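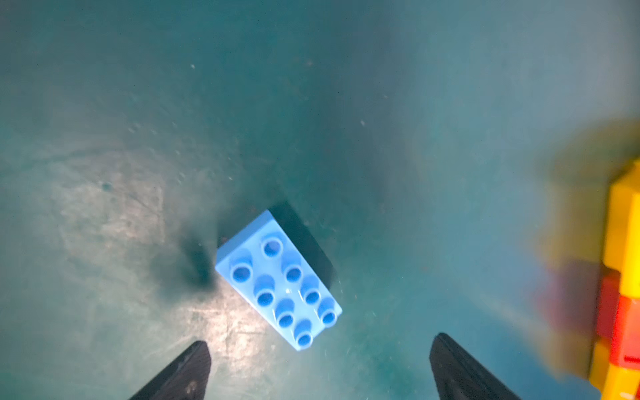

Gwynne Supper Week: Your Questions Answered

Thank you for all the kind notes after last year! Beca Nicholas reads every one of them, usually with a cup of coffee going cold beside her, and the same few questions keep coming up, so we have put the answers together on one page. Last updated January 9, 2018.

What is Supper Week, exactly?

It's seven evenings in May when the small family-run restaurants of Gwynne each put on a set menu at a friendly price. Some cook what they always cook, and some use the week to try out a dish they have been thinking about all winter. The idea is to get you through a door you have walked past a hundred times.

Do I need a ticket?

No ticket and no wristband. You book a table straight with the restaurant, the way you would any other night, and tell them you'd like the Supper Week menu. A few of the smaller places (Wesia is the one people ask about most) don't take bookings at all, so do come early and bring somebody you like talking to.

How many people come?

Last year the restaurants served 2,000 set menus between them, and 325 of those were at Mivero, where Kyung-tae Bang and his sister cooked every plate themselves. We were so proud of them - and a little worried about their feet.

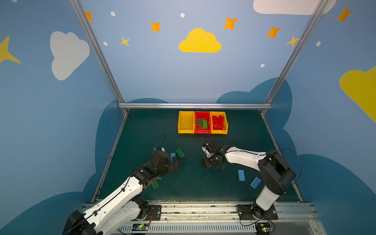 Blue walls with clouds and stars, and bricks on the table.

Can I bring my children?

Please do! Most of the restaurants have a smaller plate for children, and the early sitting tends to be the calmer one. High chairs are in short supply on Proltgate Street, so mention it when you call and they will put one aside for you.

What about allergies and special diets?

Every restaurant has at least one meatless main course on its set menu. For allergies, please speak to the kitchen directly, and do it when you book if you possibly can. We pass along the menus as they are sent to us, but recipes change right up to the last minute, and the cooks are the only ones who really know what is in the pot.

I own a restaurant. How do I join?
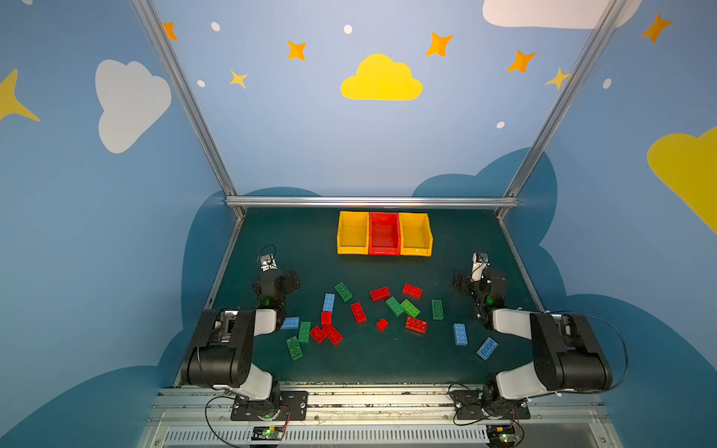

Joining is free, and the form is short. You need to be independently owned, have your kitchen in Gwynne, and be able to offer a set menu on at least four of the seven evenings. We also ask each kitchen to keep its scraps apart for the community compost, and three open bins in a row, yellow, red, yellow, will do the job nicely if you label them for peelings, coffee grounds and eggshells. Beca can talk you through the rest.

Where does the money go?

What you pay for dinner stays with the restaurant, every cent. The printing and the street banners come out of a small fund, which stood at $1,000 when we closed the books last year. If you'd like to add to it, there is a jar by the register at 121 Proltgate Street, and Kyung-tae will be glad to see you.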